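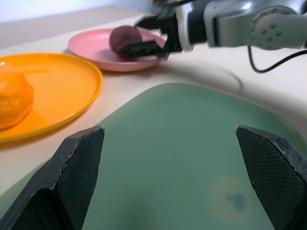

4.2 Wrist camera views during two-arm fruit placement

Figure 3. Wrist camera view from the first arm, with its own fingers open over the green plate. The second arm's gripper holds a dark reddish-purple fruit at the pink plate; an orange sits on the orange plate at left.

The second set of trials compared two finger designs on a shared tabletop task. Both arms worked over the same white table, and each was asked to move a piece of fruit from one coloured plate to another. We kept the arms, the controller and the camera mounts the same across all runs and changed only the fingers. The Andberg fingers are wide and angled, with a crosshatched face. The Nelis fingers are narrower, with a smooth rubber pad.

Each finger design was run for 170 trials, split between the left and right arms. A trial was scored as complete when the fruit came to rest on the target plate and both arms had returned to their start positions without a stop from the controller. Trials ended by a collision stop were scored as failed even if the fruit had already been placed. Thérèse Morin scored all trials from the recorded video, without access to the force logs.

Figure 3 shows the Andberg fingers from the wrist view. Two points matter for the results below. First, the fingers take up a good part of the lower and right-hand view, even when spread wide apart. The tips stay visible, which the grasp planner needs, but a target close to the right finger can be partly hidden. Second, the glossy plates return a patch of glare. In the figure it falls toward the lower right of the green plate, between the fingers. The plate detector in the Sandhu controller treated bright patches of this kind as a separate object in 16 trials, and in 4 of those it moved the planned release point away from the plate centre.

We tried two changes to reduce the effect. Lowering the exposure removed most false detections but made the black fingers hard to separate from dark fruit. Masking the region between the fingers worked better during the approach, though the mask had to be dropped before release – otherwise the planner lost the rim of the target plate. The results in this section use the masked approach with normal exposure.

The second arm caused a different problem. When it reached in from the side, its shadow fell on the table and its housing filled the upper part of the first arm's view. The depth estimate near the housing was noisy, and the first arm would sometimes wait for space that was already clear. We set the wait limit to 500 ms, after which the controller fell back on joint positions shared between the arms. This cut the idle time for both finger designs.

The crosshatched face held round fruit at a lower closing force than the smooth pad. The gap was largest for plums and small for oranges, whose dimpled peel gave enough grip with either design. The narrower Nelis fingers hid less of the view and needed fewer second attempts when two plates stood close together. For the Drerneten trials in Section 4.3 we kept the Andberg fingers on both arms and moved the wrist camera further back from the finger base.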